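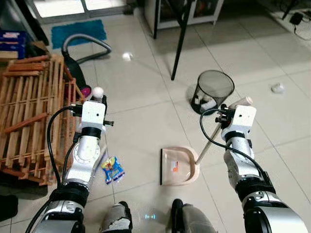

Relatório de andamento – Projeto Zikham, hortas e merenda
Para: Fundação Kaufmann
10 de fevereiro de 2026

Segue o resumo do período. Desculpem a pressa, o quadro financeiro completo vai em anexo separado até o fim do mês.

Situação geral
Dentro do prazo em quase tudo. Atraso na parte de irrigação (ver adiante). Desde outubro atendemos 2 escolas, como previsto na proposta. A terceira ficou para o segundo semestre, já combinado com vocês por e-mail.

Canteiros
80 canteiros montados e plantados. Alface, couve, cebolinha, beterraba. A beterraba foi mal – solo muito compactado na parte de baixo do terreno, vamos trocar por abóbora. Couve sobrando, as cozinhas pediram para espaçar a colheita.
Composteiras funcionando nas duas escolas. Em uma delas houve reclamação de cheiro, era excesso de resto de fruta e pouca folha seca. Corrigido.

Irrigação
O fornecedor (Ilteo) entregou as mangueiras de gotejamento com bitola errada. Devolvidas. A nova remessa chegou incompleta, faltam os conectores. Enquanto isso rega manual de manhã, o que toma tempo da equipe e não dá conta nas semanas mais quentes. Perdemos parte das mudas de alface em janeiro por causa disso.
Pedimos orçamento também à Fleststead – mais caro, mas entrega imediata. Se a Ilteo não resolver, precisaremos da autorização de vocês para remanejar verba da rubrica de transporte. Favor indicar se isso exige aditivo ou se basta um ofício.

Formação
Foram 2 oficinas com as merendeiras, uma sobre aproveitamento de talos e folhas, outra sobre conservação. Boa participação na primeira, na segunda choveu muito e veio menos gente. Material impresso: 300 cartilhas, já distribuidas. Sobraram poucas, talvez seja o caso de reimprimir. Achamos dois erros na tabela de épocas de plantio, corrigir antes.

Pendências
– conectores da irrigação
– nota fiscal do substrato, que veio com o CNPJ antigo, pedimos substituição
– assinatura do termo de cessão do terreno dos fundos, parado na secretaria
– laudo da água do poço, coleta feita, sem resultado ainda

Próximos passos
Replantio da alface, abóbora no lugar da beterraba, terceira oficina (tema a definir, as cozinhas sugeriram temperos). Visita de acompanhamento de vocês: qualquer data depois do carnaval serve, só pedimos que evitem o dia de entrega de gêneros, a cozinha fica impraticavel.

Qualquer dúvida respondemos por e-mail, o telefone do escritório está com defeito.

Coordenação do Projeto Zikham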